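From: Triin Avotiņš
To: Henach Robotics Club list
Subject: Re: Folding task, hand-held gripper sessions
Date: November 2022

Akosua, all,

Answers below, with your message quoted in pieces so it is clear what I am replying to. Sorry for the length. Some of this will end up on the wiki, but Lauri wants it on the list first so people can object.

Akosua Owusu wrote:
> I've been through the sessions uploaded since September. I count 227,
> and 71 of those have no task name filled in. Can we still use them, or
> should they go in the bin?

Keep them. Viola has offered to watch them and fill in the names by hand. It is dull work but it can be done at double speed. The form now refuses an upload when the task field is empty, so the number should not grow. If you recorded anything in the first weeks and remember what it was, please write to Viola directly and save her the trouble.

The names to use are "fold", "spread", "pick up" and "put away". Please don't make up new ones. We have at least one session called "blanket thing" and the script does not know what to do with it.

> Second question. The rules for Kakham say the cloth must be "a
> household item on a household surface". Does a bed count? Most of what
> people have sent in is towels on tables.

Yes, a bed counts. I wrote to the organisers and they confirmed it. They also said that the surface may be soft, may be uneven, and may have its own cover on it. That last point matters to us more than the others. A towel on a table is easy to pick up because the jaws can press against something hard. On a bed the surface gives way, and it is very easy to take hold of the sheet along with the cloth you wanted.

So I would like the next batch to be mostly beds and sofas. The sort of starting position I mean is this one, with the cloth left in folds and the jaws brought down to it:
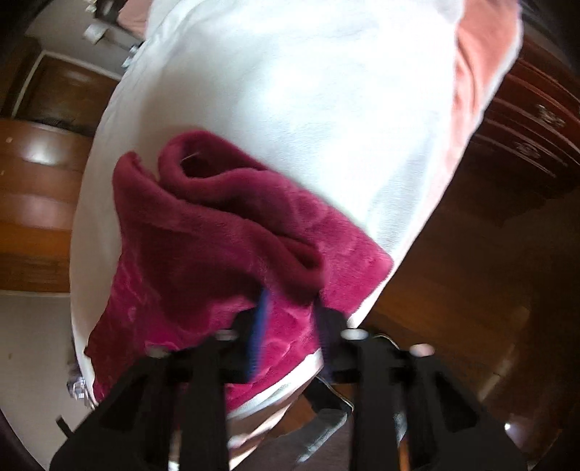 Magenta plush on a white cover, gripper tips at the cloth just below the deep fold.

Two things make this a useful one. The cloth and the cover are very different in colour, so whoever does the labelling can see where one ends and the other begins. Also, the pile shows lighter streaks where it has been brushed in different directions, and Tuulikki's edge finder tends to take streaks like that for real edges. She needs more plush for exactly this reason. Fleece would probably do as well.

The weak point is the light. The upper part of the white cover is nearly washed out, and any wrinkles there are hard to make out. If you are working on a white sheet, please draw the curtain or switch off the nearest lamp and check the first few seconds before you carry on.

> Third, is there a right way to take hold of it? I have been pinching
> the nearest corner every time, but Lauri's sessions go for the middle.

Both are allowed. For "fold" we want a corner if there is a free one you can reach. If the corners are tucked under, take a ridge, lift it a little, let it drop and look again. Don't use your other hand to tidy the cloth between attempts. Several people do this, me included, and those sessions have to be cut in two.

Go slowly when closing the jaws. The ribbed pads hold plush well enough with a light squeeze, and if you squeeze hard the tips bend outwards and you lose the corner. Lauri measured this with the Tutex spring scale and can send his table to anyone who wants it.

> Last one. How many more do we need, and by when?

Twenty bed or sofa sessions from each pair would be enough to train on. There are 6 pairs. I know that two of them share a gripper, and I have asked at Tikkanen whether the workshop there can print us another set of jaws. No answer yet. Until then please agree the handover between yourselves and put it in the shared calendar, not in private messages.

As for the deadline, Lauri would like everything uploaded before the end of term so that the training run can go on the lab machine while the building is quiet. If you can only manage half of your share by then, upload the half.

A few smaller matters while I am writing:

Charge the unit fully before you begin. It does not warn you when it is low, it simply stops, and the last file is then unreadable.

Wipe the lens with the cloth in the case. Fingerprints have been showing up as a soft patch on one side in a good many sessions.

Record each attempt from the start, with the cloth dropped again in a new heap. Ten attempts on the same heap teach the model very little.

If an attempt goes wrong, keep it and tick "failed" on the form. We are short of failures, and Tuulikki would like to have them.

Anyone who has not signed the consent form for recording at home needs to do so before uploading more. It is on the same page as the calendar. If you share a house, the others have to sign too, even if they never come into the room.

Akosua, could you send me the list of the unnamed ones so that I can check which are mine? I suspect quite a few.

Triin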